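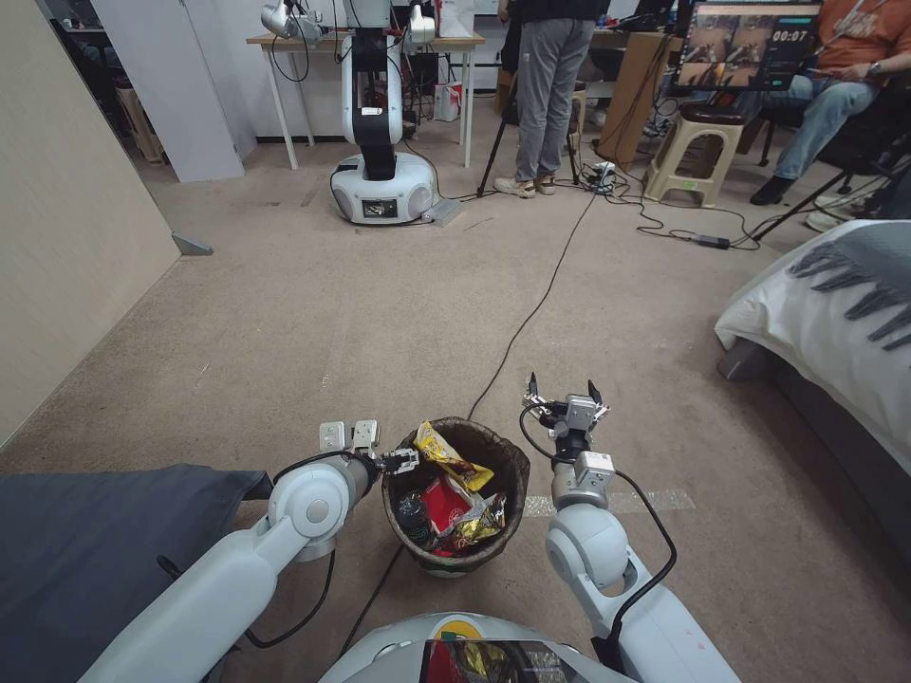 Home Projects Tools Inspections About
Search this site Go
3 min read

Two-arm floor pickup build, bedroom run
Inspected by Vimala Hegde, 7 April 2022

1. Stop button reachable from a chair: PASS. Luuk says he can hit it in time. I'd like to see that at full speed.

2. Arm cables clear of joints: NOT PASSED. They loop outside the arms. Tie them down and show me 300 full bends.

3. Floor cables taped or moved: NOT PASSED. "We step over them" is no answer.

4. Grip force on paper cups: OPEN. Log says 145 good grabs. Who decided what good means?

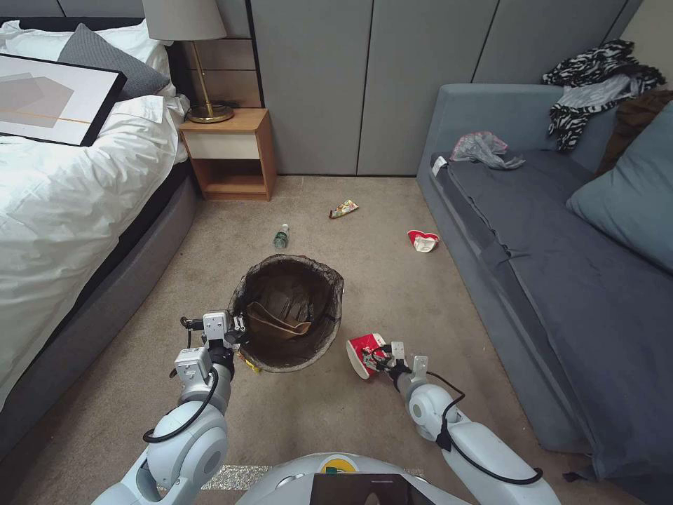
Item 4: cup in the right gripper, second cup by the sofa.

5. Bottles: OPEN. Empty ones only until Gilmar has weighed a full one.

6. Base stays put at full reach: PASS, on carpet. Hard floor not tried.

7. Running with no one in the room: NO. Ask me again in August.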